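Landwood Forum > City & Buildings > the skinny house on Kumsa street

n_ayele
anyone been inside the wedge building on Kumsa? my cousin says 49 inches at the narrow end, looks like a slice of cake from the tram stop

mandorholm83
No way its 49. The street side is just the stairwell, flats are normal depth behind. Photo trick mostly

comfort.n
Not a trick, I rented on the 3rd floor til December. Bed touched both walls. Landlord was Maseck, never fixed a thing

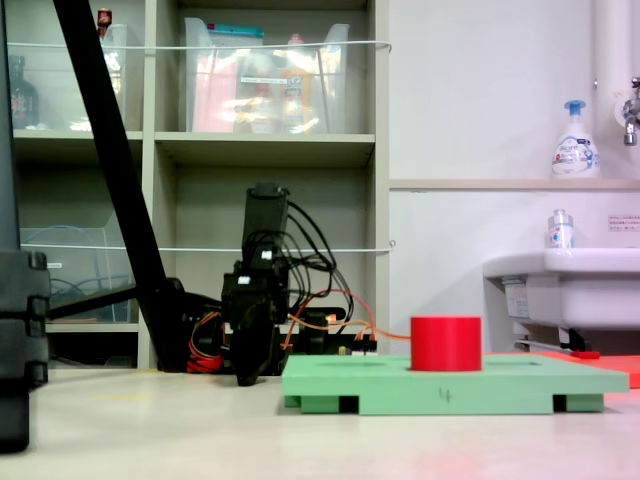
n_ayele
ok so the tram line cut the lot on a diagonal and they built on what was left. Front part sits over the old drain, which is why theres a gap under it. Think of that green board, up on two feet with dark space underneath, same idea but with people living on top. City wants it gone now??

mandorholm83
Good. Fire exit is a joke

comfort.n
disagree, 94 people live there, where do they go. Rents in Landwood are nuts. fix the stairs and leave teh rest alone

mandorholm83
fix with what money

n_ayele
petition is at 1000 names fwiw, will post the link tonight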